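Forums > Series Discussion > Catalog and Listings > Proposal: how chapters of Werberg should be counted

mod_listings

The listings staff have received several requests concerning the entry for Werberg, and this thread is opened so that members may comment before the entry is changed. The question is a narrow one. The series ran in the magazine Tarar and was later collected by Eltton, and the two versions do not divide the story in the same way. Members who track their progress by chapter have found that their totals no longer agree with the totals shown on the series page.

The magazine run has 432 chapters. The collected edition joins a number of short chapters together and moves the side stories to the end of each volume. Under the present rules, the entry follows whichever version was listed first, and in this case that was the magazine. The English release by Trodeo follows the collected edition.

The staff propose that the entry be changed to follow the collected edition, with a note in the description explaining the difference. Reading lists would be adjusted by hand where a member asks for it.
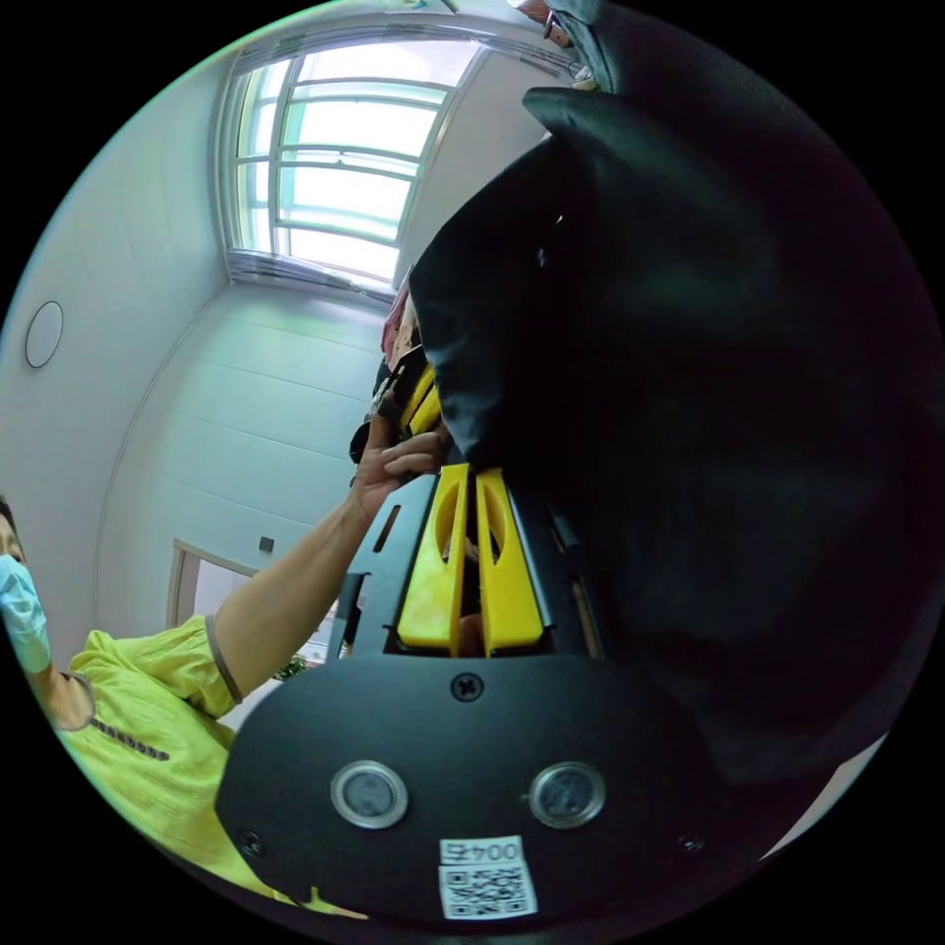 Please keep replies to the matter of numbering. Requests to merge the prequel into the main entry will be handled in the thread already open for that purpose.

quietshelf

Thank you for opening this to comment. I support the proposal. Most members who read the series in English will meet it through the Trodeo volumes, and a new reader who finishes the fourth volume should be able to mark it as finished without consulting a chart. The present entry makes that reader appear to be well behind.

I would ask that the note be placed at the top of the description. Notes placed under the associated names are seldom read.

lanternfold

I must respectfully disagree. The magazine run is the original publication, and the rule that an entry follows the first listed version exists for good reason. If the rule is set aside for Werberg, it will be set aside for every series that receives a collected edition with changes, and most of them do.

There is also the matter of content. The collected edition omits the color pages from the festival chapters and redraws the ending of the harbor arc. A member who has read the magazine version has read something slightly different, and the entry should be able to show that.

mod_listings

The point about the harbor arc is noted. For clarity, the redrawn ending covers 6 pages and does not alter which characters leave the city. The staff do not regard it as a separate work.

The rule on first listed versions is a default. It has been set aside before, where the licensed release and the magazine run could not be matched.

tally_and_ink

May I ask how ratings would be treated? I rated the series when it was still running and would not wish that rating to be carried over to a version I have not read.

mod_listings

Ratings belong to the series and not to a version. They would remain as they are. Any member may change or remove a rating at any time from the series page.

brackenway

I maintain a private chart comparing the two versions and have offered it to the staff. In preparing it I found that the numbering agrees through the whole of the academy arc and begins to drift when the older brother returns from the border. From that point the collected edition is behind by one, then by two, and by the final volume the gap is considerable -- the side stories account for most of it.

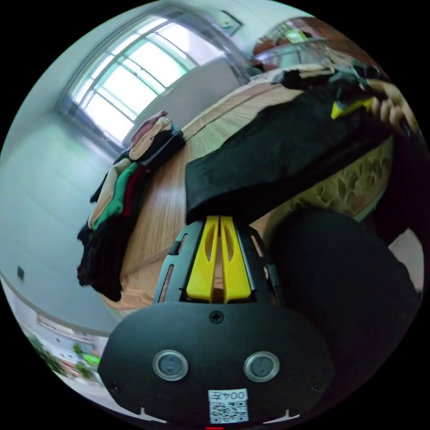
Points on which members appear to agree

The following is offered as a summary of the thread so far. Corrections are welcome.

- The entry should state plainly which version it follows.
- The side stories should be listed by title, whichever version is chosen.
- No member's reading list should be changed without a request from that member.

lanternfold

I accept the summary with one correction. I do not agree that the side stories should be listed by title if that means they receive numbers of their own. Tarar printed them without numbers. The author's afterword in the last volume describes them as "extra pages," and I believe they should be treated in that way.

quietshelf

With respect, two of the side stories are needed to follow the main plot. The one set at the grandmother's house explains why the younger sister refuses the letter. A reader who skips it will find the next volume confusing, and I say this as someone who did skip it.

brackenway

Both positions can be served. The side stories could be entered with the number of the chapter they follow and a letter, as was done for the prequel. It is not elegant, but it sorts correctly.

tally_and_ink

I would prefer the letter system to either alternative. My only concern is the mobile page, which at present drops anything after the number.

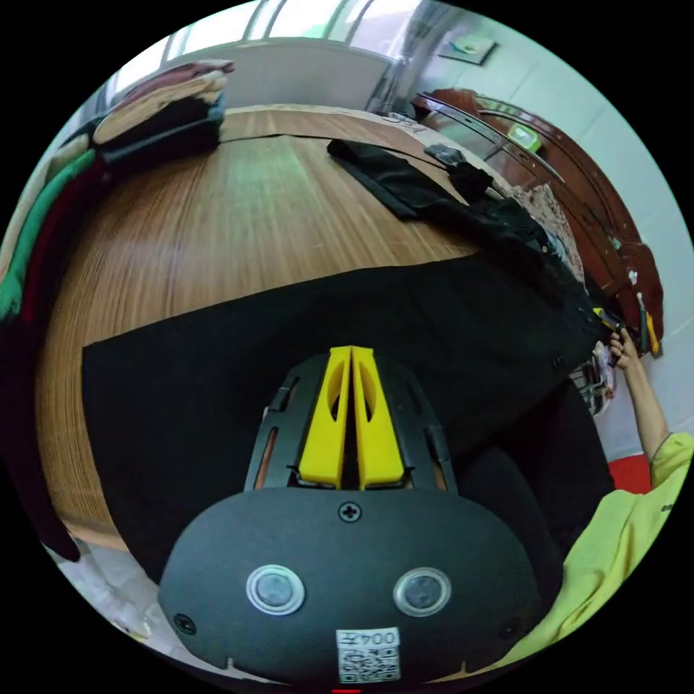 I reported this in November and was told that it would be looked at when the list tools were next updated. If that has not yet happened, the letter system would leave mobile readers with several chapters that appear to be the same.

mod_listings

The mobile fault remains open. The staff have asked that it be corrected before any lettered chapters are added.

Having considered the replies, the staff intend to proceed as follows. The entry for Werberg will follow the collected edition. The magazine chapter total will be given in the first line of the description, as quietshelf suggested. The side stories will be entered with letters once the mobile page can show them, and until then they will be named in the notes. The chart prepared by brackenway will be attached to the entry with thanks.

lanternfold's objection is recorded. The general rule on first listed versions is unchanged, and this decision should not be cited as a reason to alter other entries.

lanternfold

I remain of the view that this is a mistake, but I appreciate that the objection was recorded. I would ask that the festival color pages be mentioned somewhere in the notes.

mod_listings

That can be done. This thread is now closed to replies. Short comments may still be left on the entry itself.

Comments on this entry (4)

pagefern: The new total matches my volumes. Thank you to everyone involved.

oldharbor: My list still shows the magazine numbers. Is there a form for requesting the change, or should I write to the staff?

brackenway: Please write to the staff, oldharbor. Include the last chapter you read and which version it was in.

pagefern: The note gives the title of the second side story incorrectly. It should be "The Well in Winter," with the article.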